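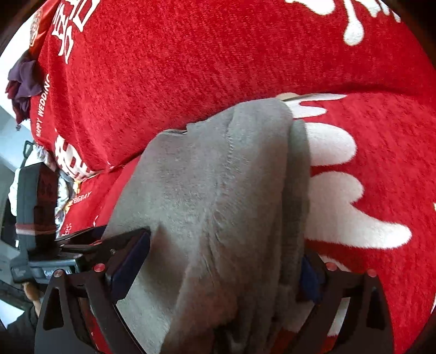 Graues Fleece auf rotem Untergrund. Abdruck honorarfrei.

Neronex legt Prüfreihe zu Pilling und Waschverhalten von Fleecestoffen vor

Neronex hat die Auswertung einer Prüfreihe zum Gebrauchsverhalten von Fleecestoffen für Decken und Heimtextilien abgeschlossen. Untersucht wurden 18 Stoffqualitäten in 151 Einzelproben. Im Mittelpunkt standen Knötchenbildung, Maßänderung nach dem Waschen und der Austrag von Faserfragmenten. Die Ergebnisse liegen seit Februar in Berichtsform vor und können von Herstellern, Konfektionären und Handelsunternehmen angefordert werden.

Die Proben wurden vor Beginn der Messungen im Normalklima ausgelegt und anschließend in gleicher Fadenrichtung zugeschnitten. Die Scheuerbeanspruchung umfasste je Probe bis zu 1.000 Touren, mit Zwischenbewertungen in festgelegten Abständen. Die Bewertung der Knötchenbildung erfolgte auf einer Skala von 1 bis 5, wobei 5 für eine unveränderte Oberfläche steht. Bewertet wurde durch zwei Prüfpersonen unabhängig voneinander; bei abweichenden Noten wurde der Mittelwert angesetzt.

Beidseitig geraute Qualitäten mit kurzem Flor schnitten im Mittel besser ab als solche mit langem, offenem Flor. Der Unterschied zeigte sich vor allem in der ersten Hälfte der Beanspruchung. Danach verlief die Veränderung in beiden Gruppen annähernd gleich. Ein Zusammenhang zwischen Flächengewicht und Pillingnote konnte nicht nachgewiesen werden.

»Für den Einkauf ist das Flächengewicht eine bequeme Kenngröße, über die Haltbarkeit der Oberfläche sagt es in unseren Daten aber wenig aus«, erklärt Brisa Quezada, Leiterin der Textilprüfung bei Neronex. Aussagekräftiger seien Florhöhe, Garnfeinheit und die Art der Ausrüstung.
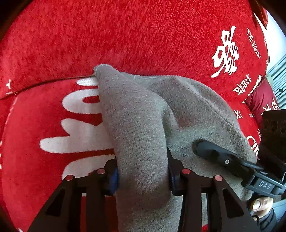
Gesondert betrachtet wurde die Veränderung der Oberfläche an Falt- und Auflagestellen. Decken werden im Haushalt überwiegend gefaltet gelagert und über Polstermöbel gelegt, der Flor wird dabei ungleichmäßig belastet. Kritisch sind dicke, gerundete Falten, wie sie das graue Fleece auf dem roten Plüschkissen bildet: An der Außenseite der Rundung liegt der Flor offen, an der Innenseite wird er zusammengedrückt. Nach der Lagerung in gefaltetem Zustand erholten sich die meisten Qualitäten innerhalb eines Tages. Bei zwei Qualitäten mit Weichmacherausrüstung blieb der Faltenverlauf auch nach dem Aufbürsten erkennbar.

Beim Waschen bei 30 °C lag die Maßänderung in Längsrichtung bei allen Qualitäten innerhalb der vorab vereinbarten Toleranz. Der Faseraustrag war beim ersten Waschgang am höchsten und nahm danach deutlich ab. Neronex empfiehlt, konfektionierte Ware vor der Auslieferung abzusaugen und Schnittkanten einzufassen — beides verringerte in den Versuchen den Austrag.

Die Stoffe wurden von Inine und Rojanasak bereitgestellt. Die statistische Auswertung verantwortete Bastien Pons. Eine Fortsetzung mit Mischqualitäten ist in Vorbereitung.

Pressekontakt:
Neronex, Abteilung Kommunikation
Dorin Coman
Belegexemplar erbeten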